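The Form That Asked Too Much

How a mid-sized outdoor retailer moved its customer questions into a chat window, and what it learned from the numbers

For most of its life, the Ikusport website had one way to get in touch: a contact form with 5 required fields, a subject menu and a box for the message. It worked in the sense that messages came in. What the company couldn't see was how many people opened the page, looked at the fields and left.

That changed in August, when the web team added a chat widget built with Trakano, a no-code tool that lets you lay out a conversation as a set of connected blocks. The old form stayed up for the first month so the two could be compared. In that month the chat window was opened 3,419 times. The form page had never come close to that, even in the weeks before ski season.

Opening a chat window is a small act, though, and plenty of those visitors closed it again after the greeting. The team had expected as much. They wanted to know where in the conversation people dropped out, and that meant deciding what to measure before changing anything.

Start with one goal

The first version of the bot tried to do everything the support desk did. It offered order tracking, returns, size advice, store hours, repair bookings and a newsletter signup, all from the same opening menu. On a phone the menu filled the screen and ran past the bottom of it.

Lachance, the small agency Ikusport hired to look over the setup, recommended cutting the opening menu to two choices: "I have an order" and "I'm looking for something." Everything else moved one level down. The newsletter signup came out entirely and went back to the page footer, where it had been before.

With the shorter menu, each branch had a clear end point. For the order branch it was a tracking link shown on screen. For the shopping branch it was a product page opened from the chat. Those two moments became the conversions, and every report the team now reads is built on them.

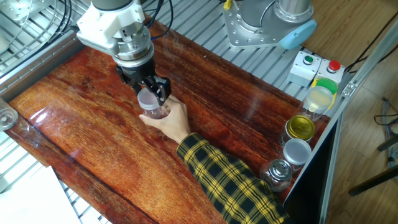
Where should the tracking event go in a chat flow?

Put it directly after the block that completes the goal, such as the one that shows the tracking link. If it sits earlier, the report will count people who were still partway through and may have left before they got what they came for.

Ikusport had made exactly this mistake. Its order event was attached to the block that asked for the order number, so anyone who reached the question was counted as a success, including people who didn't have the number handy and gave up. When the event was moved, the reported completions fell sharply. The marketing team was unhappy for a week or so, then started using the new figures.

Naming things so they can be found again

Event names sound like a minor matter until there are dozens of them. The early events at Ikusport had been named by whoever added them: "click," "click2," "order test," "order test new." Some were in English and some were abbreviations that made sense only to the person who typed them.

The fix was a shared sheet with a fixed pattern. The category is always the branch of the conversation. The action is always a verb and a noun, in lowercase, such as "show_tracking" or "open_product." A new block doesn't go live until its row is in the sheet. It is dull work — the sheet has no charts and nothing in it moves — but it ended the monthly argument over which event was the real one.

The same sheet lists every place the bot appears. A bot on its own page and a bot embedded in a store page can send data in different ways, and an event that fires well in one may be counted a second time in the other. Ikusport found a double count on its size guide, where both the page and the widget were reporting the same click.

Handing over to a person

Some questions don't belong with a bot. A customer whose tent pole snapped on the first night out doesn't want to pick from a menu, and a bot that keeps offering one makes things worse.

Iltard, a bike parts seller that uses the same tool, gives visitors a "talk to someone" button from the second message on. Ikusport took a more cautious route and shows the button after 2 failed answers in a row. Both have their drawbacks. The early button sends simple questions to staff that the bot could have handled. The later one risks annoying people who knew from the start that they needed help.

What both companies agree on is that the transcript has to travel with the customer. In the first weeks Ikusport agents saw only a name and an email address, and had to ask for everything again. The complete conversation now appears in the agent's inbox along with the order number, if there is one.
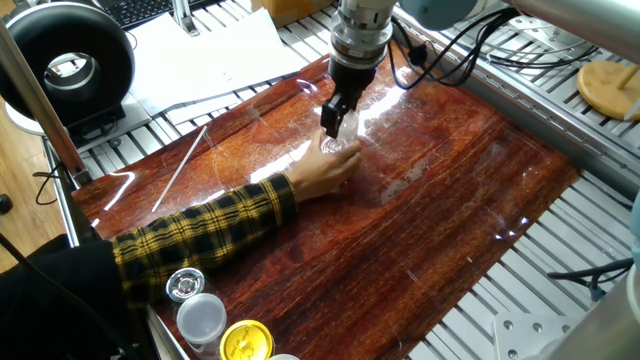

Reading the transcripts

Reports show where people leave a conversation. They are less good at showing the reason. Once a month, someone on the web team reads 200 transcripts picked at random and marks each spot where the visitor typed something the bot wasn't ready for.

The most common problem in the first batch was wording. The bot asked for an "order reference," while the confirmation email called the same thing an "order number." Visitors typed in invoice numbers, tracking codes and sometimes their zip codes. Changing one word in one block took less than a minute.

Other fixes are slower. Many shoppers ask whether a jacket will be back in stock, and the bot can't see the warehouse system. For now it offers an email alert, which some people accept and others ignore. Connecting the two systems is planned for after the winter sales.

The old contact form is still online, linked from the help page in small type. It gets a few messages a week, mostly long ones with several questions in them, and the support desk has asked to keep it.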